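January 4, 2023

First proper day back and I got the big arm all to myself! Geeta Tiwari was tied up on the phone with Parnby about the new controllers, so I had the remote rig from just after breakfast until my wrists gave out. It's bin picking again, the job we promised Cumora before the break: reach in, close on something, lift it clear, next. I drive, the arm follows, and every move I make gets saved for the learning side.

I'd forgotten how much I love it. For the first half hour I drove like someone parking a caravan, all tiny corrections, and then my hands remembered and it went quiet in my head. You stop thinking "left, down, a bit more" and just go and get the thing. Soft things are my favourites (a pouch never folds the same way twice), and the little kid's slipper with Spider-Man on the toe is a treat, because you can go for the opening or pinch the side and I honestly can't decide which is the better lesson. I did plenty of both and noted which was which.

We're at 200 good picks now. Geeta wants 2000 before she'll retrain, which sounded mad in the lift this morning and by lunch didn't sound so bad. I threw out 27 of mine for dithering. If I hover, it'll learn to hover, and I don't want my bad habits coming back at me in that grey and orange colour scheme.

Shoulders sore. Must ask about lowering the chair, and find out who has the spare foot pedal. Tomorrow I want to try coming in along the walls of the bin, where I've been lazy. 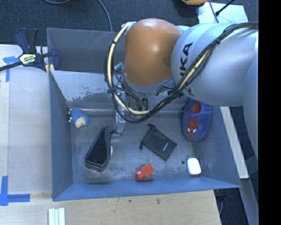
Geeta's bet me a coffee I can't get through a morning without dithering once, and I'm going to bed early so I can win it.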